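I Knit the Sweater the Pattern Told Me To

Posted in March by Jennylyn Yap

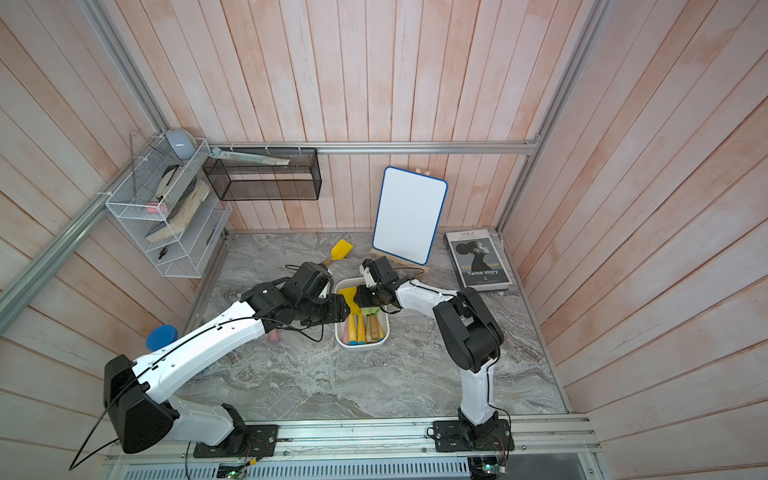 Chunky chalk in a white container, yellow, pink, orange, green and blue.

I have been suspicious of yardage estimates for years, and this winter I finally kept records. The sweater was Dindthorpe, a bottom-up pullover with a round yoke, written for worsted weight wool. The pattern page says my size takes 1,200 yards and change and that you should "buy an extra skein to be safe." I would like to know who is being kept safe by that sentence. I bought the extra skein. It is still in its label in the closet with all the other extra skeins, and that closet is where my yarn budget goes to sit down.

First, though, the gauge. Every pattern tells you to knit a swatch four inches square, wash it, dry it flat and measure it. I do this. I have always done this, and my sweaters still come out one size away from what I planned. I used to blame myself. Then last fall I started keeping the swatches and measuring them again after the sweater was finished, and the swatch and the sweater plainly don't agree with each other. Mine differ by half a stitch over four inches. That sounds like nothing until you multiply it by a chest.

My theory is that a swatch is knit by a person who is paying attention. I sit up straight, I have coffee, I'm counting. The sweater is knit by a person watching television at ten at night who has dropped her second needle under the couch twice. Those are two different knitters and they have two different tensions. Cherry Mae Navarro, who has been knitting longer than I have and is better at it, thinks this is nonsense and that my swatches are too small. She makes hers eight inches wide and only measures the middle. I tried it for Dindthorpe. I got a very large swatch and the same half stitch.

So I cast on anyway, one size down from what the swatch said, and I will tell you now that it fits. I don't consider this proof of anything. One sweater is one sweater.

The body is plain stockinette in the round up to the underarm, fifteen inches for my size, and I have no complaints about it except that the pattern describes it as "meditative." Plain stockinette on a circular needle is fine. You can read subtitles while you do it. I don't think I have ever meditated during it, unless you include wondering whether I turned the oven off.

The pattern has you cast on 148 stitches for the ribbing and increase right after it. I would have gone looser. My cast-on is tight, I know it's tight, and I went up two needle sizes to do it and it was still tight. There is a lot of advice online about this and most of it amounts to "relax." The thing that worked for me was the old trick of casting on over two needles held together, then sliding one out before the first round. It looks sloppy for three rounds and then it looks normal. If you already have a stretchy cast-on you like, keep using it. I don't believe there is a best one, whatever the video says.

Now the yoke, and the claim that got me to buy this pattern in the first place. The page says the short rows at the back of the neck are "invisible." I have now knit four sweaters with invisible short rows, using wrap and turn, German short rows and the Japanese kind with the little pins, and I can see every one of them from across the kitchen. The German ones are the least bad. On the dark charcoal I used here they mostly disappear in lamplight, and in daylight there's a small slanted line behind my left shoulder. My hair covers it. If I had been promised "short rows your hair will cover" I would have no argument.

I do think the short rows are worth doing. A round yoke without them rides up and chokes you, and I have one in the donation bag to show for it. I only wish the person writing the sales copy had looked at the back of the sample sweater with a window open.

The colorwork is a small repeat, two colors per round, with floats short enough that you don't have to catch them. This part I liked without reservation. The chart is big, the symbols don't look like each other, and the decrease rounds are marked in the chart itself so you aren't flipping between two pages. I wish more people did this. I've paid for patterns where the chart looked like it was faxed.

About the yarn. I used Vidmar, which the shop sells as "non-pilling." I asked Gerardo Macapagal, who was behind the counter, how a soft single-ply wool could be non-pilling, and to his credit he laughed and said he wouldn't wear it under a backpack. It has pilled. It started under the arms after I'd worn the thing three times, and it has moved around to the side where my bag sits. It's a nice yarn otherwise. It's warm, the color is deep, and it has a bit of a halo that softens the colorwork. But it pills the way all soft yarns pill, and I don't know why we agree to pretend about this. A yarn that feels like a kitten in the skein is going to act like one in the wash.

I also ran my own test, for what it's worth. I took two leftover bits, one of the Vidmar and one of Erov, which is scratchier and which I had from a hat, knit them both into little squares and carried them loose in my tote bag for all of January. The Erov square came out flat and dusty and otherwise the same. The Vidmar square had a beard. It also picked up a mint.

Then the yardage. I weighed everything on the kitchen scale before I started and again at the end, ends and swatch included. The finished pullover weighs 463 grams. By the numbers on the label, that put me more than a full skein under the estimate before you even get to the extra one "to be safe." I wrote to the designer, politely, and got a reply from Fiorella Sala, who handles her pattern support. She said the estimates are padded to cover different tensions and longer bodies. Fair enough! Running out at the second cuff is a miserable thing and I've done it. But I would rather see the real weight of the sample printed next to the padded number, and let me decide how nervous to be. She said she would pass it on. We'll see.

Blocking I can't be skeptical about, and I've tried. I went into the bathtub stage with a yoke that looked like a crumpled paper bag and took out something with smooth, even colorwork. I used wool wash because I had some. Before that I used plain shampoo for years and never saw a difference, so don't go buying a bottle on my account. Roll it in a towel, stand on the towel, lay it flat somewhere the cat can't get to. Mine took two days to dry with the heat on.

Changes I made, for anyone who is knitting this one: I added an inch to the sleeves, did the neck ribbing on a smaller needle and bound off loosely, and skipped the folded collar. The folded collar looks good in the pattern photos, where the model is standing very still. I move my head.

Rommel Gatchalian asked in the comments last time whether I'd rip back the blue cardigan with the crooked button band. No. I moved the second button over and I'm wearing it while I type this. Next on the needles is a pair of plain socks from the closet yarn, with no pattern at all, and I haven't swatched.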